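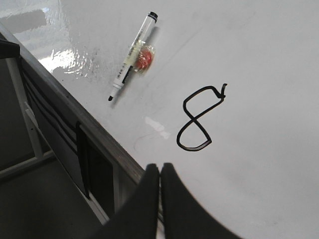
How do you get dry-wipe marker off a glossy white table once it has been left there for a while? Go over it with a fresh dry-wipe pen first, wipe it while the new ink is wet, and then wash the whole top with warm water and a drop of washing-up liquid.

I wish I had known that when we moved into the house in Milden, as I spent most of the first winter scrubbing. The table was meant to be a dining table, you see, but within a fortnight it had turned into the place where everyone writes things down. Shopping lists, sums, practice numbers, the score in long and bitter card games - all of it goes straight on the top, and I gave up buying notepads in October. I'm rather fond of it, if I'm truthful. A nice fat number eight drawn in black pen cheers up a breakfast far more than a tablecloth does.

The trouble is the cleaning. A dry cloth is lovely when the ink is an hour old, but leave it overnight and you end up pushing little black crumbs about from one side to the other. They gather in a patch, the patch goes grey, and then you rub harder and it spreads into swirls. I did this for months! I also tried a scouring pad once, very early on, and I don't recommend it to anybody with a shiny table.

My way now is slow but it does work. I clear the top completely, sweets and bits of wire and all, and lift the crumbs with a barely damp cloth, folding it over every wipe or two so that I'm always using a clean side. Then comes the warm water, and then an old tea towel to dry, going in straight lines from end to end. I do it at four o'clock with the kettle on, when the light is low enough to show up what I've missed.

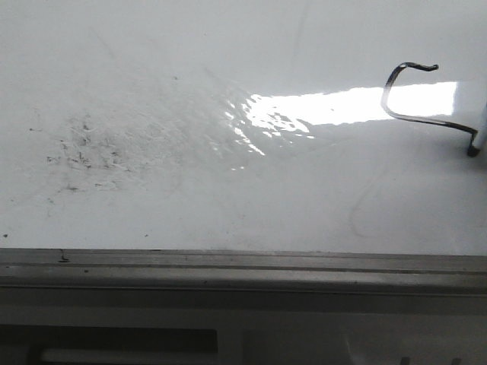

Gachanja wrote underneath my last post to say that the soap is where most people go wrong, and that a second wipe with plain water matters more than the first, as any film left behind makes the next lot of ink cling. I've been doing that since and I must say the cloth comes away cleaner, so thank you.

A few of you asked about sprays. I bought a bottle of the proper whiteboard stuff from Plevico in town, 600 ml of it, and it is good on old ink, but the smell hangs about and I don't like it where we eat. It lives under the sink now and comes out for the stubborn corners only.

Next on my list is the pens themselves, half of which have gone scratchy and faint. I'll sort through the jar this week and let you know how many are worth keeping.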